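Zaki Clothing Exchange: Jeans FAQ

Do you take faded jeans?
Yes. Worn patches on the legs are fine. Holes are not.

Can I leave the belt in?
No. Slide it out of the loops and bag it separately. 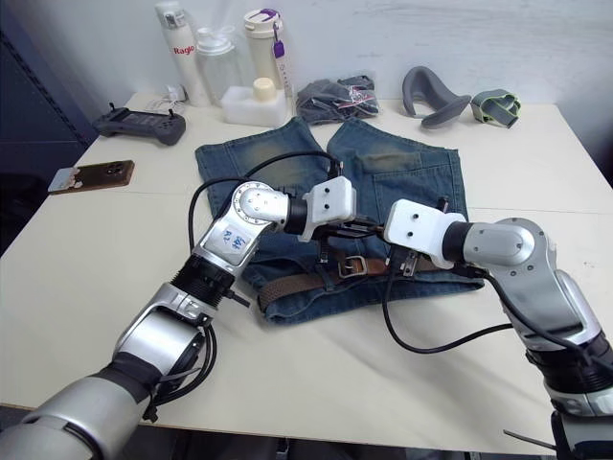
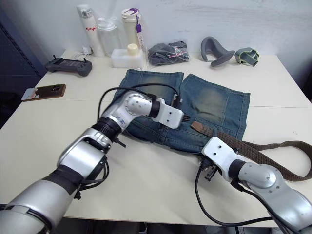
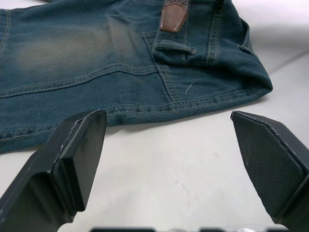

How should I fold them?
Lay them flat, put one leg over the other, then fold up from the hem twice.

What sizes do you accept?
Adult waist sizes up to 54. Kids' jeans go to our Gerkcombe branch.

How many pairs can I bring?
Up to 21 per visit. For more, email Hala Hamdy first.

How long is store credit good for?
Until the end of the next June.

Last updated Oct 16, 2020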